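Damp smell in hall cupboard after re-carpeting

Posted by Xolani Sibiya in Home and Garden

We had the hall and two bedrooms re-carpeted in April and ever since there has been a musty smell in the hall cupboard. The carpet runs into the cupboard and the door stays shut most of the time. The walls feel dry. The house is brick on a concrete slab, built in the 70s. I have tried bicarb and one of those hanging moisture bags from Olisell, which filled up in 11 days. Is it the underlay, or should I be looking for a leak? The fitter says it will settle down.

Royer
New carpet smell goes off in a few weeks, but that is a chemical smell, a bit like glue. Musty means moisture. Peel back a corner in the cupboard (it should lift off the gripper strip with pliers) and feel the slab underneath. Tape down a square of clear plastic, 47 cm or so each way if you have the room, and leave it overnight. If there is water under the plastic in the morning, it is coming up through the concrete. If the plastic is dry, check what is on the other side of the wall. Ours was the shower – the grout had gone in one corner. I paid a plumber $616 all up, and the underlay had to be replaced as well.

Civurov
just leave the door open

Brendonico
Agree with Royer about the plastic. Also go outside and look at the ground along that wall. If the garden bed has been built up over the weep holes, or the soil slopes towards the house, you will get damp inside whatever you do to the carpet. Dig it back so the holes are clear and rake up any leaves sitting against the brick – they hold water for months and the colour of the mortar will often show you how high it has been.
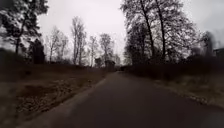
Once it is clear, give it a few weeks of dry weather before you put the carpet back down in the cupboard.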